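Two-Arm Cell Back in Service at Plesumville

The Corow facility in Plesumville has returned its two-arm cell to regular use following scheduled maintenance in July. 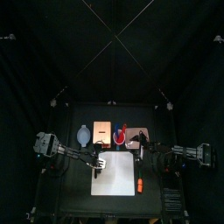
Service is due every 200 operating hours. Staff inspected the cable loops at both wrists, tightened the corner brackets and cleaned the white board. The left arm had logged 661 hours on its current gripper.

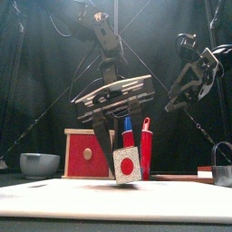 Gripper alignment will now be checked at the start of each shift. Replacement finger sets have been ordered from Isaksson. Users should report any slipping or uneven grip to the Prikus service desk, extension 46.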